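Grekadura Local History Museum
Minutes of the exhibits meeting, December

Present: Hòa Lâm (chair), Lộc Nông, Thư Lò, Tươi Ngô
Apologies: Hậu Mai
Start: 4:10 p.m., reading room

1. Previous minutes
Accepted with one correction. Lộc did not "welcome" the Briltow loan. He said he would look at the paperwork, and he has now looked at it and still does not welcome it.

2. Briltow ferry exhibit
Thư presented the revised plan for the spring exhibit on the Briltow ferry crossing. The draft wall text says the ferry "carried the whole town to safety" during the flood. Tươi asked for the source. Thư said it was the souvenir booklet. The chair pointed out that the booklet gives no source either, and that it was written by the ferry owner's nephew. The only firm number we have is 56 passengers, from the landing ledger, and the ledger does not say where they were going.
Agreed: "whole town" comes out. Thư to rewrite the panel using the ledger and bring it back. Lộc asked that the word "heroic" come out too. Left open. 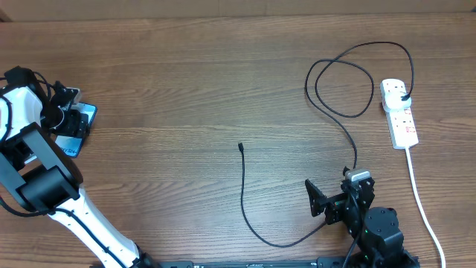
3. Display furniture
The chair has a quote from Drultetti for new cases and is not convinced by it. It comes to $1279 before delivery, and the delivery charge is described as "to be confirmed," which she has seen before. Tươi suggested showing the ledger on an ordinary table under a cover. She would like a wide brown wooden top with a fine straight grain, and a plain beige panel behind it so that the page is what people look at. Lộc doubted that a cover would keep fingers off the page and wants to see one tried with a school group first. Thư thought the Drultetti brochure made large claims about light protection and had no test results in it.
Agreed: no order for now. Tươi to price a cover. The chair to get the delivery charge in writing.

4. The Lâm letters
For the record, the chair is related to the donor and left the room for this item. Lộc took over. The family has offered 2 boxes of letters on condition that they stay on permanent display. Tươi was against any permanent condition – we said yes to one for the mill clock and have been walking around it ever since. Thift between the letters we have read and the ones described in the offer was also raised by Thư, who has seen only the top layer of one box.
Agreed: reply with thanks, decline the condition, ask to read everything before going further.

5. Visitor survey
Hậu sent a written note saying the survey shows strong support for evening hours. Lộc observed that the forms were handed out at an evening event. Carried over until Hậu can attend.

6. Any other business
The side door sticks again.

Closed 5:35 p.m. Next meeting when the panel text is ready.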